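How do I work out how much patterned wallpaper to buy, and where do I start hanging it?

Fitriani Kusuma
Posted 08/05/2018 in Walls and Ceilings

We just moved into a place in Skemthorpe and I am finally allowed to have wallpaper! I've only ever painted. The room is a small study with one door, one window and a chimney breast that sticks out into the room. I've fallen for a paper called Plistemwood, which has a repeat of 73 cm, and the store calculator gave me 6 rolls. My sister-in-law hung plain lining paper in the same size room and says that's far too many. Is the calculator padding it? And do I start at the door, the window, or the chimney? I keep reading different things. The walls are old plaster, painted, mostly smooth.

Meirion Landeg
Great choice to go patterned for a first room, you'll love it when it's up. Your sister-in-law is right about plain paper and the calculator is probably right about yours. With a big repeat you don't cut strips to the height of the wall, you cut them to the next full repeat above the height of the wall, and the leftover piece is often too short to use anywhere except over the door or under the window.

Do it this way. Measure the wall height in a few places and take the tallest, then add 10 cm for trimming. Divide by 73 and round up to a whole number, and multiply back. That's your real strip length. See how many of those come out of one roll. Then measure around the room, divide by the width of the roll, and you know how many strips you need. Check whether the label says straight match or drop match too! On a drop match the neighboring strip is shifted by half a repeat, and cutting alternately from two rolls can save you a surprising amount.

Buy everything from one batch. The batch number is on the label and the color can drift between them. Keep one roll sealed until the end, and most stores will take it back.

As for where to start: center a strip on the chimney breast. It's the first wall people look at, and a large pattern that sits off center there will bother you every day. Draw a plumb line, never trust the corner. Work outward both ways and let the mismatch land in the darkest corner, usually behind the door.

Krisztina Deák
I'd start at the window, always have. Size the walls first or it dries too fast.

Quentin Chevalier
Chimney breast, agree with Meirion. One more thing about inside corners, which is where my first room went wrong: don't bend a full-width strip around them. Cut it so that only a little turns the corner, then hang the offcut on the next wall over that turn, on a fresh plumb line. You lose a sliver of the pattern. With ovals and rounded shapes it hardly shows, so they're lovely and forgiving for a beginner.
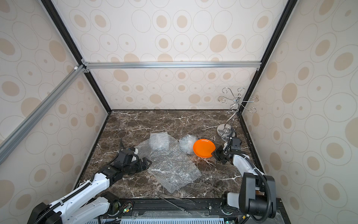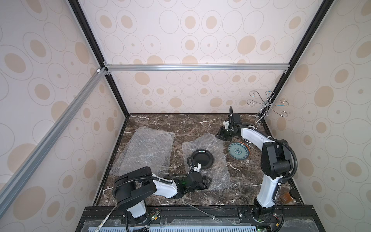

Can I hang it straight over the old paint?
Wash the wall with sugar soap, sand any glossy patches dull, fill the cracks, and brush on a coat of size. Once that has dried, you can paper over it. Flaking paint has to be scraped off first.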